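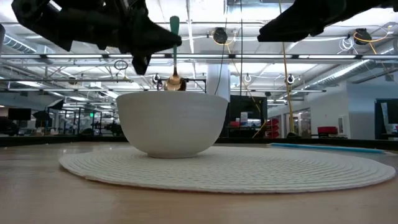
Hi, I'm Sólveig Laxdal, and Zurkier is my little tableware shop! I sell bowls, mats, cups and spoons for people who eat at home most nights and would like the table to look nice anyway.

I started with 87 soup bowls from a potter who was closing her studio, stacked in my hallway so high that my kids had to walk sideways to the bathroom. They sold by July. Now there are 700 pieces on the shelves (yes, I dust them) and I still pick every one myself.

What we like

Plain, pale bowls, mostly. I love a creamy off-white with a bit of color next to it — a green spoon handle does more for a bowl of oatmeal than any pattern I've ever bought.
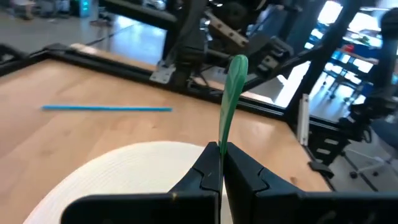
Green handle, pale dish, blue stick on the wood.

Ľubomír Vrabec joined me when the orders got to be too much for one person and one tape gun. He packs, answers the phone and argues with me about mats. I say round, always. He keeps a rectangular one at his own desk out of spite, I think.

My favorite setting is still the simplest: bowl on the left of the mat, spoons resting in it, a dark cup on the right. Breakfast or soup, it works for both.

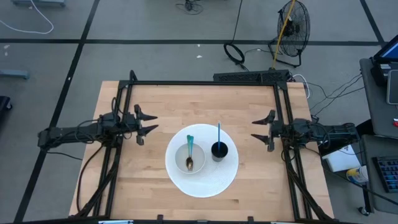 Come by or write

We're at the back of the Zuccaro building, up the ramp. Ring twice, the bell is shy. Orders over 100 dollars ship free, and if something arrives chipped, just send me a note and I'll get another one out to you.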